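Unit 4 handout: Looking after the wrist camera and fingers on the Huvberg cell
Notes by Leonie Oltmanns, revised September 20, 2025

Welcome back, everyone, and thank you for leaving the bench so tidy last time. These notes go with the practical on the Huvberg cell, and I'd like you to read them through once before you touch anything, even if you did the Plistgate cell in February and feel you know your way about. The two are cousins, but the fingers come off differently and the camera bracket on the Huvberg is a good deal fussier.

You will remember that the cell handles white parts on a dark work surface, and that it knows one part from another by the printed square markers stuck to them. Everything in this unit comes back to that. If the wrist camera can't read a marker, the arm hasn't much to go on, and most of the faults in the log book (do look at it, it's the fat blue one) began as a small matter of dirt, glare or a loose screw.

Before you start

Put the cell in hold and hang your tag on the gate. Move the arm to the service position from the pendant, never by pushing it. Then fetch the soft cloth, the small hex keys and a spare set of finger pads from the drawer marked Videro.

Part A. The finger pads

Each finger has an inner pad and an outer strip, and the pad is the bit that wears. Wipe both pads, then run a fingertip along them from top to bottom. What you are feeling for is a polished patch, or an edge beginning to lift. If you find either, change the pads as a pair, please! A new one facing an old one will twist the part, and you'll spend the afternoon wondering why your calibration has gone off.

Part B. The camera view with a part in the grip

Now bring up the live view and have the cell close on one of the tall blocks. You want a finger bearing on each side of it low down, with the marker facing the camera and clear of both fingers. The camera sits close in and looks at the face on a slant, so the marker will seem taller than it should, and a little wider at the bottom. Don't go correcting the bracket to cure that; the software allows for it. Softness is another thing altogether, and we'll come to it in Part C.

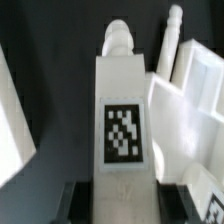

Part C. Focus, glare and stray markers

Start with the lens. Breathe on it, wipe it, and look again before you blame the focus ring. If the picture is still soft, slacken the lock screw and turn the ring a hair at a time until the edges of the white cells are crisp, then nip the screw up and check once more, for it does like to creep as you tighten it.

Next, glare. White parts throw back a great deal of light, especially from flat floors and rims, and a bright patch lying over a marker will hide it completely. Turn the lamp down before you think of moving it. I keep ours at 18 on the dial, out of 100, and I'd ask you to put it back there when you finish.

Last of all, look for a second marker creeping in at the corner of the view. A partial one does no harm, but write down where it is, as Wubshet (the tracking program) will want to know which marker belongs to the held part. You set this on its second page, under Held item.

Writing it up

Half a page will do. Give the pad condition, the lamp setting and any error numbers. Code 559 means the marker was lost during the lift, and you should go back to Part A before anything else. Code 3267 is a camera timeout, so reseat the cable at the wrist and then come and find me.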